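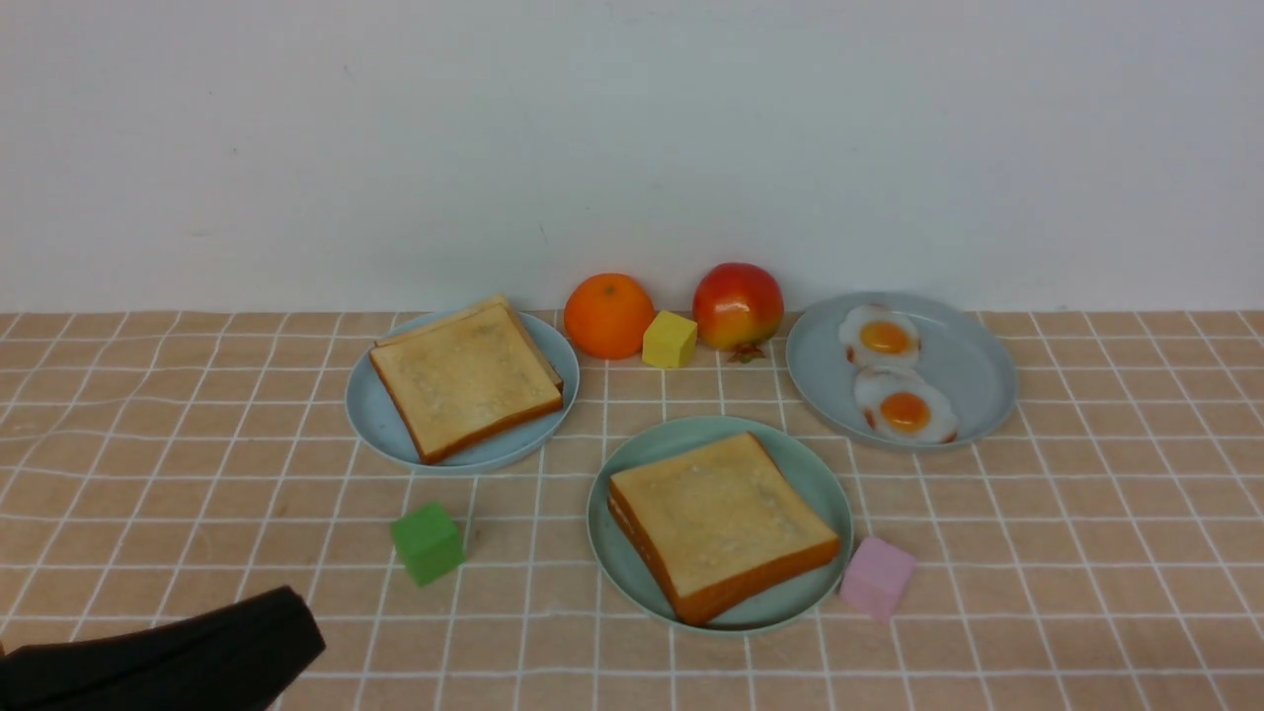

# How to take apart an argument about public policy

Most opinion pieces about policy are built the same way. There is a fact or two near the top, a recommendation near the bottom, and something in between that is supposed to connect them. The something in between is usually a theory about how people behave, and it is often left unstated. This page is a method for finding it and checking whether it holds up.

You need the article, a pen, and a sheet of paper. A printed copy is easier to mark than a screen. Allow an hour for the first one. They get faster.

I'll use one piece all the way through. It ran in a small paper in Ferkside and argued that the town of Plinemside should make its buses free. The core of it was one paragraph:

> Since Hultov dropped its fares, 156 more people ride the bus every day. Those are people leaving their cars at home. Plinemside has the same streets, the same traffic and the same problem. It should do what Hultov did.

## Step 1: Copy out the recommendation

Find the sentence that says what should be done and who should do it. Copy it word for word at the bottom of your sheet.

If you can't find one, the piece may be a complaint and not an argument. You can still learn from it, but this method won't help much. If you find two, do them one at a time.

In our case it is easy: Plinemside should drop its bus fares.

Watch for recommendations with no actor in them. "Something must be done about fares" can't be tested. "The town council should pay the fares out of property tax" can be.

## Step 2: Underline the facts

Go through and underline every statement that could be looked up. Leave out anything with "should," "deserve," "fair" or "crisis" in it. Those words are allowed in an argument, but they aren't facts and they go somewhere else.

The bus article gives us:

- Hultov dropped its fares.
- Ridership went up by 156 a day.
- Those riders used to drive.
- Plinemside has the same streets and traffic as Hultov.

The first two read like things someone counted or recorded. The third is written in the same tone of voice, but it is a guess about what the new riders did before. People who used to walk, cycle, get a lift or stay home would push up the bus numbers too. Put a question mark next to it.

The fourth is a comparison. Comparisons get a question mark every time, at least on the first pass. 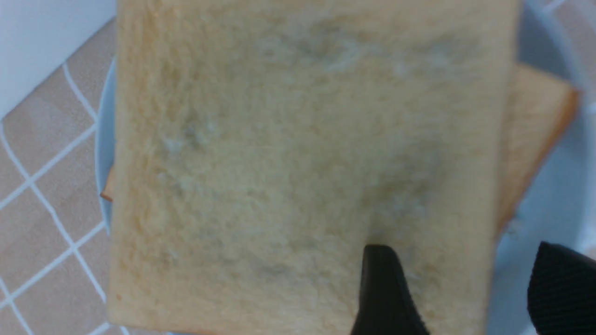 Do this for the whole piece before you start arguing with any of it. If you stop to object at the second paragraph, you tend to read the rest looking for more of the same, and you miss the parts where the writer has a point.

## Step 3: Find what each number is a part of

A number alone doesn't tell you whether it is large. For each one, write down what it should be compared with.

The Hultov buses carried 3,000 riders a day before the change. That figure was in the operator's annual report and not in the article. So 156 more riders is a rise of 5.2 percent. Put another way, for every 100 people who used to ride, there are now a little more than 105.

This may be a good result or a poor one. It depends on what it cost, and on what ridership was doing anyway. But it reads differently from "156 more people," and the reader of the article was not given the means to see that.

Questions that work for nearly any figure:

- Out of how many?
- Compared with when?
- Was it already moving in that direction?
- Who counted, and did the way of counting change?

The last one matters more than people expect. When fares go, the ticket machines often go as well, and riders are then counted by a sensor over the door or by the driver. A driver's clicker and a ticket machine will not give you the same total on the same day.

## Step 4: Write down the missing theory

Now go back to your sheet. The facts are at the top and the recommendation is at the bottom. In the middle, finish this sentence:

*The recommendation follows from the facts if people generally ...*

For the bus article I wrote: *if people generally choose between car and bus on the price of the ticket, and if that is as true in Plinemside as in Hultov.*

It takes a few tries. My first attempt was "if people like free things," which is true and too vague to be any use. A good version is one that somebody could disagree with.

Once it is on paper, write at least one rival next to it. A rival is a different account of the same facts. Some for the bus piece:

- People choose on how often the bus comes. Hultov may have added buses in the same month.
- The new riders are mostly existing riders making extra short trips.
- Something made driving harder, such as road work or a closed parking lot.

You don't have to believe the rival. You need it so that you can ask what would be different if it were right. If the frequency theory is correct, then ridership should have gone up most on the routes that got extra buses. If the fare theory is correct, it should have gone up on all of them, and probably more on the routes where the fare was highest. That is something you can go and look for.
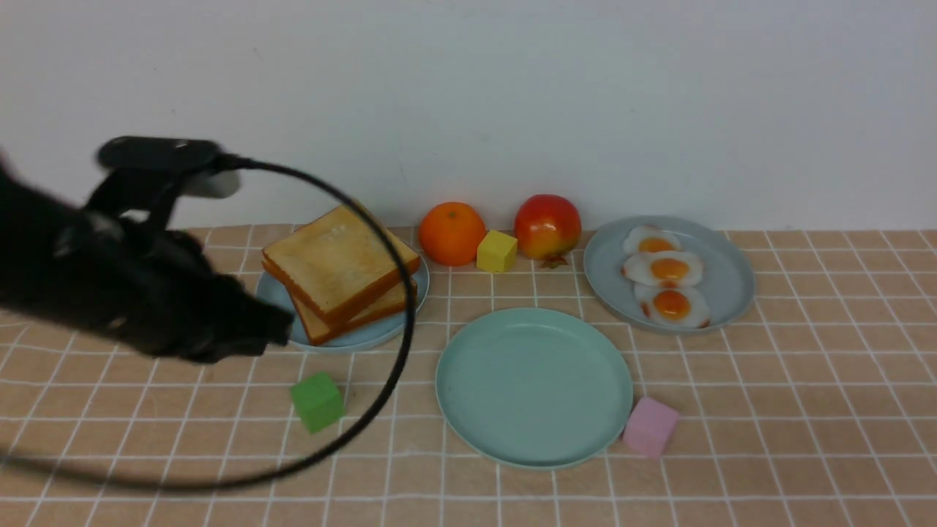 **PART TWO: COSTS AND INCENTIVES**

## Step 5: Ask what the money was doing before

Every recommendation uses up something. Usually it is money, sometimes it's staff time or road space or the attention of a council that meets twice a month. Write down what it is and where it comes from.

In Hultov, fare income used to go toward bus maintenance. When it stopped, the town made up the difference from its general budget. The article didn't mention this. It isn't hidden -- it's in the budget summary -- but the writer was making a case and had no reason to bring it up.

Then write down the next best use. For Plinemside, the same money could pay for an evening service, which the town doesn't have. I'm not claiming the evening service is better. The comparison that counts is free buses against whatever else the money would buy, and most articles compare free buses against nothing at all.

## Step 6: Go around the table

List everyone whose situation changes, and write one line on each about what they would now have a reason to do.

| Who | What changes | What they might do |
|---|---|---|
| Riders | No fare | Ride more, ride shorter distances |
| Drivers of cars | Bus is cheaper | Switch, if the bus goes where they need |
| Bus operator | Paid by the town, not by riders | Look to the town first when deciding on routes |
| Town council | New yearly cost | Look for savings, possibly in service hours |
| Taxpayers who don't ride | Slightly higher bill | Ask for something in return |

The operator line is the one I'd have skipped a few years ago. The Hultov contract is held by a company called Sjögren. Under the old arrangement a full bus earned it more than an empty one. Under the new one it gets a flat payment. It may run the service just as well. But the reason it had for wanting full buses has gone, and a careful writer would say whether anything replaced it.

Keep the "might do" column modest. You are writing down reasons people have, and people don't always act on them.

## Step 7: Look at how long the evidence runs

Check when the change was made and when the article was written. The Hultov figure covered the first 3 months. Some effects show up at once, such as people trying a free bus out of curiosity. Others take years, such as somebody deciding not to replace a second car. A short run of figures can flatter a policy or undersell it.

Note the season too. Buses fill up when the weather turns in October whether or not anyone changed the fares.

## Step 8: Write the best version of it

This is the step people leave out. Rewrite the argument in four or five sentences as a fair-minded supporter would, using only what survived. Mine came out as:

> Hultov dropped its fares, and ridership rose by a little over 5 percent in the first months. We don't yet know how many of the new riders used to drive. Plinemside is similar in size and has worse parking, so the effect there could be larger. The cost would fall on the general budget. A trial on one route would show whether it is worth it.

That is a weaker claim than the original and a much better one. I could vote for it. I could also argue against it without first having to clear away a lot of loose statements.

If nothing survives, say so, but check your work. When I get an empty page it is usually an article I disliked before I started reading. 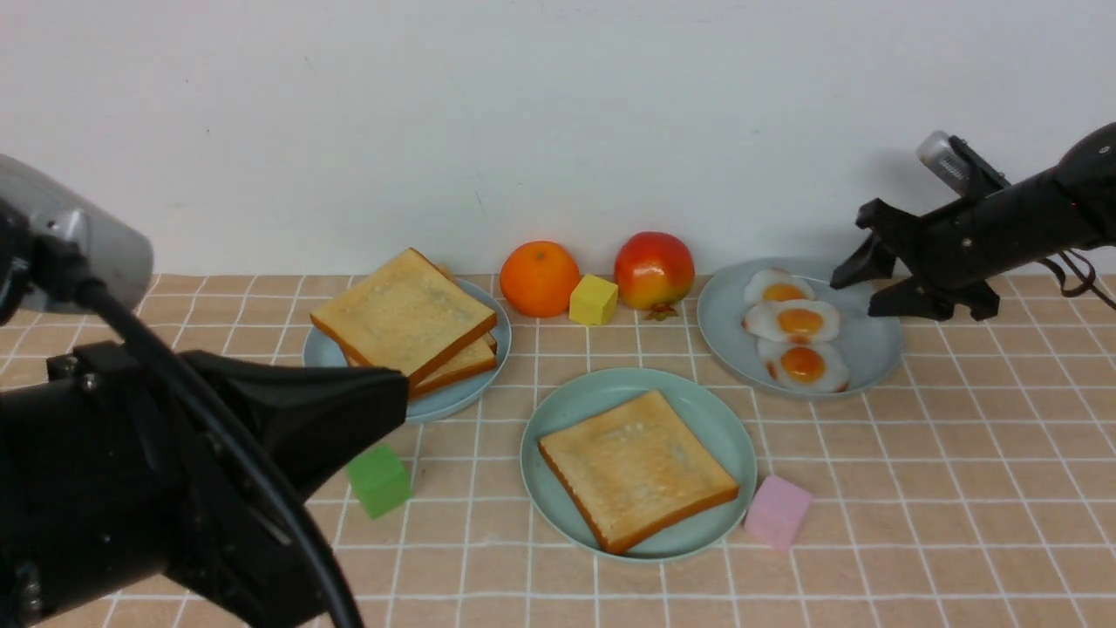 *Food items and colored blocks on a gridded tablecloth.*

## Common mistakes

**Treating a missing source as a false claim.** Newspaper columns are short and sources get cut. Look before you cross anything out.

**Attacking the motive.** The writer may have a stake in the outcome. Note it at the top of the sheet and move on. People with a stake are sometimes right, and the figures are the same whoever quotes them.

**Only doing this to the other side.** Take a piece you agree with and run it through all eight steps. It goes slower, because you'll want to fill the gaps yourself instead of writing them down. I try to do one of these for every one I do in the other direction.

**Stopping at the first rival theory.** One alternative is the minimum. If the first one you thought of is silly, it will make the original look stronger than it is.

## A blank sheet to copy

- Recommendation (who does what):
- Facts that can be looked up:
- Facts with a question mark:
- Each number, and what it is part of:
- Follows if people generally ...
- Rival, and what we'd see if it were right:
- What it uses up, and the next best use:
- Who is affected, and what they now have reason to do:
- Period covered by the evidence:
- Best version:

I keep mine in a folder by subject. Transportation is the thickest, then housing. When a new article on bus fares comes along, half the sheet is usually filled in from the last one.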